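One bun left in the steamer, so a short thread on reheating them.

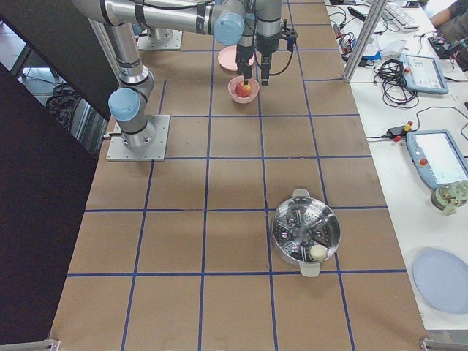 Prapai Chantharasri
28 Jan 2024 · Plunosthorpe

1/ I reheat buns in a stainless steel pot with a perforated insert. Two white handles, slots all the way around, a post in the middle. I've had mine since March.

2/ Water goes in first, well under the insert. If it touches the holes when it boils, the bottom of the bun goes to paste.

3/ From the fridge, 11 minutes on medium. From the freezer, add a few more. Lid on the whole time.

4/ Boonsong Nilsuwan asked about paper liners. I use them for fresh dough. For a plain bun that's already cooked I set it straight on the metal.

5/ Turn off the heat and wait 2 minutes before lifting the lid – the skin wrinkles less.

6/ Fruit goes on the side. The apple in the pink bowl is one of the red and yellow ones from the Sovow market. I slice it onto the pink plate when the bun is ready.

7/ To clean the insert, soak it first, then run a bottle brush around the post. Dough hides there.

8/ Next time: buns with red bean. I still have over half a bag of flour to use up.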